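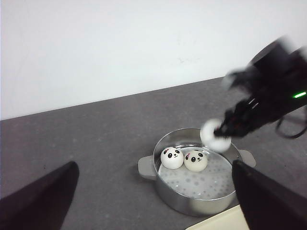
Wrist view, steamer task. Two buns on the insert, other arm over the rim with a white round object.

September, 16:30

Continued the bimanual loading runs on the Govonley cell. Question is still whether wrist views alone carry enough to pick the release point, or whether we have to bring the overhead stream back in. Policy is the Pruller checkpoint, action chunks shortened, everything else as in the last entry.

Frames like the one above are the hard case. The holding arm is smeared by its own motion, and the steel wall of the pot throws back blurred reflections of the counter. The perforated insert helps: the hole pattern gives the encoder something regular to lock onto, and depth error over the plate is lower than over the bare counter.

Setup
— 30 episodes, start pose of the pot jittered by hand
— 3 seeds
— release height set to 4 cm above the insert
— gripper force limit unchanged

Wrist-only came out about level with wrist plus overhead when the insert was mostly clear. With two buns already down it fell behind. Of the failures I reviewed, 5 were early releases at the rim, all with the carried item still moving when the gripper opened. I read that as a timing fault more than a localization fault — the predicted target on the plate was fine in every one of them.

Tried the obvious fix, gating release on joint velocity. Early releases stopped, but the arm now hovers, and two episodes hit the timeout. Threshold is probably too tight. Nadar logs joint velocity at a lower rate than the controller runs, so the gate is working from stale values. Should read it straight from the driver.

Soft items deform under the fingers and the grasp estimate drifts during transfer. Not corrected for yet.

To do
— rerun with the gate on driver velocity
— mask the static gripper fingers in the bottom corners and compare
— log contact current at release
— copy the failures to Zunport before the disk is cleared

Keeping the overhead stream recorded, unused in training, until the rerun is in.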